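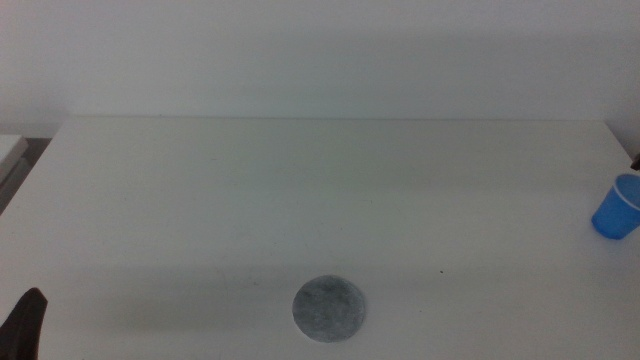
*White table, gray disk, blue cup. The two-arm cell at Praddale, 22nd March.*

I'm going to argue for the dullest job in our shop, which is wiping down the table.

We look after a two-arm cell, and people love to talk about its software (me too, I'll go on all day!). But look a little to the right of the disk and slightly above it. There's a dark speck. It's tiny, and I think it deserves more of our attention than the next update from Tiludus.

Last June we lost 90 minutes to a bad pick. We re-taught the position, swapped a finger pad, and restarted everything twice. Then somebody ran a thumb over the tabletop and found grit stuck right where the part was supposed to sit flat. I was so annoyed! We'd paid $1,845 for a service visit that same month, and a $2 cloth would have done more for us.

So my view is that cleaning belongs on the setup sheet, at the top, with a box to check. Ours has it under "general," after the cable check, and guess which line gets skipped on a busy morning. A plain white surface is a gift here — dirt shows up on it, if you bother to bend down and look. I'd do it before homing the arms, every single time, and I'd keep the cloth on a hook by the stop button.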